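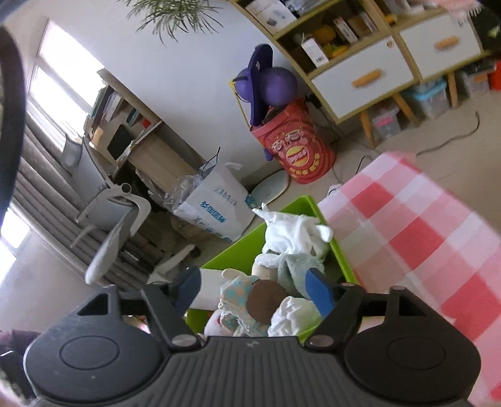
Figure 1. Mixed-contents storage bin with doll, plush toy and textiles; desk and office chair in the background.

Household Storage of Soft Items in Shared Rooms: A Study of Open Bins
Student Project Report, Applied Home Studies
Submitted September 13, 2022

1. Introduction

Many small apartments contain at least one room that serves two purposes. A desk and an office chair occupy one side, and the remaining floor is given over to toys, bedding and whatever else has no closet of its own. This report examines how soft items are stored in such rooms. Soft items are defined for this project as dolls with cloth clothing, plush toys, towels, small blankets and loose cloths. Hard toys, books and paper were excluded, although they were often kept in the same room.

The project was carried out as part of the second-year course in home organization at the Loder School of Applied Studies. Its purpose was to compare ways of filling an open plastic bin and to recommend a method that a household can keep up without special equipment.

2. Background

Open bins are popular because they are cheap, light and easy to wash. They are also easy to overfill. A towel placed on top of a toy hides it, and a toy placed on top of a towel must be lifted out before the towel can be used. In the course readings this is described as the layering problem. Most printed advice deals with it by telling the household to buy more bins, one for each category. That advice is difficult to follow in a room where the floor must also leave space for a chair to roll.

The bin in Figure 1 has a mixed filling. A doll in a light-blue dress with orange dots shares the space with a beige plush toy, a folded grey-green towel, a white roll and a bunched white cloth. The towel is folded, while the white cloth beside the doll is not. A pink-and-white checked blanket lies over an edge to the right. The desk against the curtains, with its upper shelf, holds books and papers.

3. Method

The project used one type of bin and a fixed set of 48 soft items, collected from the households of the project group. All items were washed before use. Three filling methods were compared.

Method A, free filling. Items were placed in the bin in the order in which they were picked up from the floor.

Method B, flat layers. Towels and cloths were folded and laid at the bottom, with toys placed on top.

Method C, upright filling. Towels and cloths were folded or rolled and stood on end along one side of the bin. Toys were placed on the other side, heads up.

Each method was tried in 10 sessions. Because the full set of items did not fit into a single bin, each session used a selection drawn from the set by lot. At the end of every session, one member of the group asked for items by name and another took them out. The group noted whether other items had to be moved first, and whether the remaining contents kept their order. In all, 117 requests were recorded. Requests for items that had not been drawn for that session were discarded and are not included in that number.

4. Results

4.1 Free filling

Free filling was the fastest way to clear the floor. It was also the method in which items were most often moved in order to reach others. Large plush toys caused few difficulties, as some part of them usually remained in view. Small cloths were the hardest to find. They slid down between the toys and were twice reported missing when they were lying at the bottom of the bin.

4.2 Flat layers

Flat layers gave the neatest appearance directly after filling. The order did not last. A request for a towel disturbed the toys above it, and after a few requests the contents looked much as they did under Method A. The method worked well only when the textiles were spare items that were seldom needed.

4.3 Upright filling

Upright filling took the longest to set up. Once in place, it allowed most towels to be taken out without moving anything else. Rolled items stood better than folded ones, which tended to lean as soon as a neighbor was removed. Dolls with wide skirts were somewhat awkward – lace and other trimmings caught on the towels beside them – and the group began placing them in a corner of the bin.

5. Discussion

The results support upright filling for bins that are used every day. The difference in setup time is real, however, and a household in a hurry will return to free filling. The group considers this acceptable for toys. For towels and cloths it is less so, as an unfolded cloth has to be shaken out and folded again before use.

Blankets require separate comment. A small blanket takes up a large share of a bin and presses the other contents down. The group tried folding blankets into the bin and found that more than four other items usually had to be left out. Hanging a blanket over a rail or the back of a piece of furniture was preferred, provided that it did not touch the floor or reach the wheels of a chair.

The placement of the bin was not tested in a systematic way. Group members noted that a bin near the center of the floor was filled more willingly than one pushed against a wall, but it also had to be moved whenever the desk was in use. Direct sunlight is a further consideration for colored textiles and was outside the scope of the project.

6. Limitations

The fillings were carried out by students who knew the purpose of the project. Children did not take part, and it is likely that they would fill a bin differently. Only one size of bin was used. Differences in time were judged by observation and were not measured with a clock, so no figures for time are given in this report.

7. Recommendations

Rolled or folded textiles should stand along one side of the bin, and toys should be kept on the other. Small cloths should be rolled together or placed in a bag before they go in. Dolls with trimmed clothing belong in a corner, with the head up. Blankets should be stored outside the bin. Where a household prefers free filling, the bin should be emptied and sorted at regular intervals; once a week was sufficient in the homes of the project group.

A follow-up project could repeat the sessions with a lower, wider bin and with a lid. The tally sheets and the list of items have been deposited with the course office at Loder and may be consulted there on request.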